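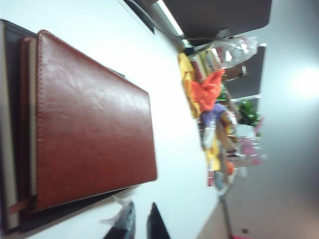 The two notebooks, stacked on the white table, brown one on top. Cloths and the box behind.

Tuesday, after lunch

Right, notebooks. I said I'd write down what we decided about them before I forgot again, so this is going in while the tea's still warm.

The reddish-brown leather one is the Hurnen, and it's the one I keep wanting to take home. Lovely soft cover, a bit of a shine on it, and the stitching runs just inside the edge and follows the rounded corners properly (I've tried to do a rounded corner by hand and mine look like a dog's had them). The bigger dark one under it is the Folton. It makes a good base for the stack, being larger all round, and I'd like to keep them in that order from now on, small on large. Whoever put the big one on top last week, it slid off twice!

Weighed the Hurnen again this morning and got 129 g less than the Folton, same as before, so the scales are fine and I can stop fretting about them. Stock number for the pair is 3159. I've pencilled it on a slip and tucked it inside the back cover of the Folton. Please no stickers on the leather. The last sticker took me most of a tea break and a lot of rubbing, and there's still a dull patch if you tilt it to the window.

Ribbon: there's a thin brown one poking out at the corner of the stack. I'd leave it poking out. I trimmed one on the old sample and it frayed within days, so now I'm a bit superstitious about it. If it starts to go, dab of clear glue on the end and leave it overnight.

Paper is cream, which I like much more than bright white for pencil. Tried 50 strokes of the blue Robles pen on a spare sheet of the same stuff and got a tiny bit of feathering, mostly where I'd stopped to think. Pencil was perfect. Haven't tried the felt tips and I'm not sure I want to.

The far side of the table is another matter. The yellow cloth and the orange-red one both want folding, and the purple thing can go with them. I'd like all of it in the drawer by the end of the day. The cardboard box can stay till the Irkmont order comes, but the clear plastic bag over it crackles every time anyone walks past and it's driving me round the bend. Plant looks happy enough. I gave it a splash anyway.

To do: ask for 5 more sheets of the cream, find the bone folder, wipe the white table down before anything leather goes back on it.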